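About Getley Upholstery School

We teach people to rebuild chairs. Most of them arrive with a chair they should have thrown out, and most leave fonder of it than is sensible.

The school began in the back half of a carpet shop in Bratport, moved to Hadgate when the carpet shop wanted its back half returned, and has stayed put on the strength of a very forgiving lease. We have 5 workbenches, a button press older than the building's wiring, and 3,567 upholstery tacks, according to the box. We have not checked.

Evening classes run from September through May. You'll learn webbing, springs, stuffing, piping and how to remove a staple without swearing, though the last one is optional. Beginners start on a drop-in seat. Wingback chairs come later, once you've been humbled by the seat.

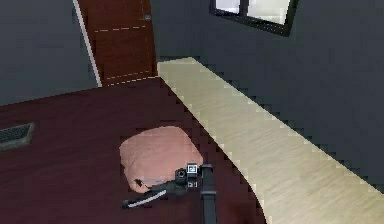 Fabric comes mostly from the Deng mill, ends of rolls at a fair price, in colors that explain why they were left over. Bring your own if you feel strongly about mustard.

The fee for a full term is $400, tools included. Tea is free and tastes like it.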